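# In praise of the plain pine table

I have loved pine tables since I was old enough to dent one with a fork, and I'm tired of hearing them treated as what you buy until you can afford oak. Kalliopi Bošković wrote in her February newsletter that softwood "has no business under a dinner plate." I read that at my own pine table, over soup, and nearly choked!

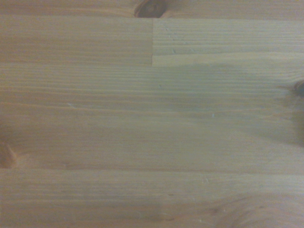 Pine moves, pine yellows, pine takes a dent from a dropped spoon, and all of that is part of why I like it. A glued-up top is the best kind, because you get a bit of everything. Look at how an orange-tan board butts right up against a pale, stripy one, with the grain bending politely around a dark knot nearby. Some people pay extra to have their boards matched. I'd pay extra to keep them mismatched (please don't tell the lumberyard).

My first was a secondhand Jandholm, bought for 125 dollars and carried up 2 flights of stairs with Paora Trevaskis swearing at the other end. Six of us have eaten at it on holidays, elbows everywhere. It has been a desk, a sewing table and, for one long winter, the place where I rebuilt a bicycle.

The usual complaint is cleaning. Bošković says pine needs special oils and special cloths, and I think this scares people off for no reason. Mine has a hard clear finish, and what I use on it is a drop of dish soap in a bowl of warm water, a soft cloth wrung out nearly dry, and a second cloth to finish. Go with the grain. Don't let a puddle sit overnight.
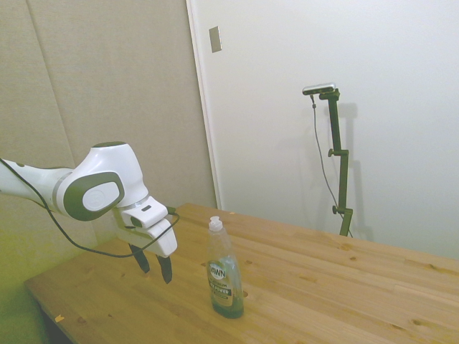
*Dawn Platinum on knotty pine.*

If your table is bare wood, go even lighter on the water and expect the grain to feel a little rough afterward. A quick pass with fine sandpaper sorts that out, and I find it weirdly soothing, especially around ten at night with the radio on.

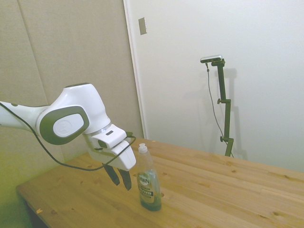
Stains are another matter, and I'll give Bošković half a point there. Red wine got into my Jandholm and it has stayed. So has a ring from a flowerpot. But I can tell you which birthday the wine was, and I've never once wished for a tabletop that couldn't remember it. Buy the pine one, knots and all, and put your dinner on it tonight!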